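# Run 347

The rules of the Ritchie Cup allowed each team one simulated cell, one arm and one log file. The log file had to be kept by a person. Heloísa Evangelista had been keeping it for the robotics club since October, and she wrote it the way she wrote everything, with the verbs left out.

*Run 344. Approach good. Fingers wide. Contact left side first. Fail.*

*Run 345. Same.*

Myroslav Karpenko read these over her shoulder and said that "same" was not a measurement.

"It was the same," she said.

"Then write the offset again."

She wrote the offset again.

The task sheet was short. Pick up the named device, lift it clear of the board, hold it, put it back within tolerance. The devices would be in different places each time the judges loaded the cell, and the labels beside them were of no use to a gripper. The club's program, which was called Prasero for reasons that had left the school with an earlier year group, found the device well enough. It then closed on it as if it were a different device, slightly to the left.

"The wrist is fine," Myroslav said. "I have checked the wrist."

"You checked it in the old file."

He opened the new file. He scrolled for a while. Heloísa ate a biscuit and cleaned the crumbs out of the space bar with a folded receipt.

"The tool length is from the old gripper," he said.

"How much?"

"Enough."

"That isn't a measurement."

He gave her the figure and she put it in the log. Then he changed the one line, saved it, and loaded the cell from the start, because the rules did not accept a run resumed halfway. The floor came up first, then the table, then the cupboards and the shelves along the walls, which took longer to load than anything else and did nothing. Run 346 stopped before the arm had moved. He had left out a bracket. She logged that too.

Run 347 began without comment from either of them. The arm swung out over the board. Prasero picked its target from the group of devices, left the control box with its green, yellow and blue buttons alone, and started down. At the point where the earlier runs had gone wrong, Myroslav pressed pause. 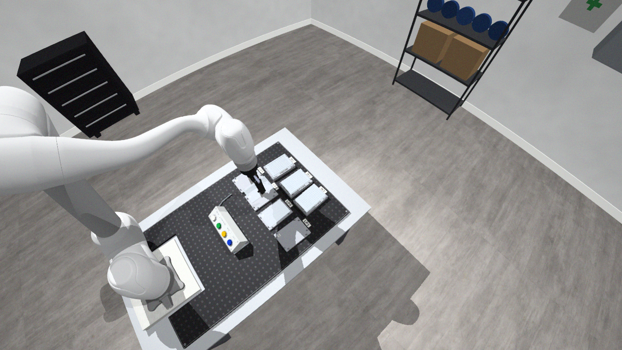 ## Pause

"Why have you stopped it?" Heloísa asked.

"I want to look at it before it fails."

They looked at it. She turned the view until they were level with the table, then went round to the far side, past the ribbed modules. The fingers were down on either side of the grey device. From this angle the gap on the left seemed to match the gap on the right, though she had thought so at run 340 as well.

"Read me the offset," she said.

He read it. It was smaller than any figure on the page.

"It might still slip on the lift," he said.

"Then I'll write that it slipped on the lift."

The room was due to be locked. The entry form asked for everything by 30th April, log included, and her handwriting still had to be typed up. She wrote the run number, and after it the offset, in full, to 3 decimal places. She left the rest of the line blank and held the pen over it.

"Go on, then," she said, and he pressed the key.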